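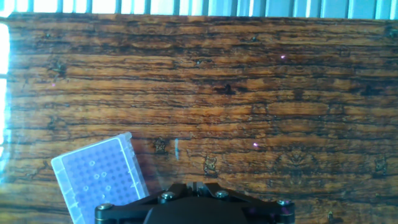
My grandmother had one rule about the big table, and it was that you never, ever put a glass down on it without something underneath. I broke that rule when I was six, with a cup of grape juice, and the ring stayed there for the rest of her life. She'd rub it with her thumb when she was on the phone.

I've been thinking about that ring all spring, ever since my sister and I finally agreed that the table should come to me. (It took us from November until now to agree, and we like each other!) It had been sitting in a storage unit in Lolleck with a quilt over it, and when we pulled the quilt off, the whole place smelled like her kitchen – lemon oil and onions and a little bit of dust. I had to go stand outside for a minute.

I paid 542 dollars to have it moved to Ternulthorpe, which my husband still brings up, and then I spent 3 weeks being afraid of it. I wanted the old finish to look alive again but I didn't want to sand away anything that mattered. My neighbor Aslı Dönmez talked me down. She has restored more old furniture than anyone I know, and she told me to start by just washing it. Warm water, a drop of dish soap, a soft rag, dry it right away. That was her entire plan for the first weekend, and I was a little insulted on the table's behalf, but she was right. So much of what I'd been calling damage was plain old kitchen grease.

After that came a paste wax, two thin coats, with a night in between. I'd always put wax on the way you'd frost a cake. Aslı says you should barely be able to tell where you've been. My arms were sore for days from the buffing, and I got through an entire audiobook about lighthouses, which I recommend if you like weather and lonely people.

And the ring? I left it. Noémie Dhillon, my friend from choir, said she could probably lift it for me with mineral oil and a lot of patience, and I know she meant it kindly, but I'd catch myself rubbing it with my thumb while the kettle boiled and that settled the matter.

We had our first real dinner on it last night, lentil soup from my mother's Ateş cookbook and too much bread. My son set his water glass straight down on the bare wood, and I opened my mouth and heard her voice come out. He went and got a coaster. I should probably buy a few more of those, as we only own two and one has been chewed by the dog.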